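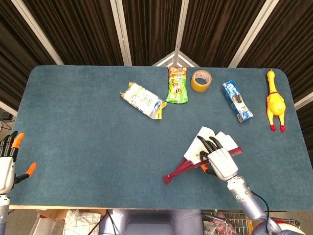 Fellthorpe Allotment Club, minutes, September 9, 2023

Present: Gizella Major (chair), Ewan Harawira, Rozália Gál, Andor Bakos and me, Vilmos Magyar, scribbling as fast as I can. If I got you wrong, tell me before the next one!

1. Last minutes
Fine, apart from Ewan's name, which I spelled two different ways. Fixed now, sorry Ewan.

2. Water
The tap by the Campbell Road gate is still dripping. Andor has tried new washers and thinks the whole fitting needs to come off. We said he could spend up to $33 on parts. Please don't force the handle in the meantime (I did, and I got soaked).

3. Harvest supper
Long chat about this one. Rozália wants it in the Narberg hall again and I'm with her, the kitchen there is so much better than ours. Gizella would like it outdoors, on the grass by the sheds. We voted and it came out three for the hall and two for the grass, so hall it is. Rozália will call them about the key. I'm doing squash soup, and Ewan has promised bread if his oven behaves.

4. Seed order
Ewan passed the Corkelora catalog around and we all got a bit carried away with the beans. Get your list to him by the end of September, with your plot number on it please. Garlic is a separate order, ask Andor.

5. Anything else
Somebody's zucchini are blocking the path by the compost bays. Help yourselves.

Gizella closed the meeting and we went to look at the tap.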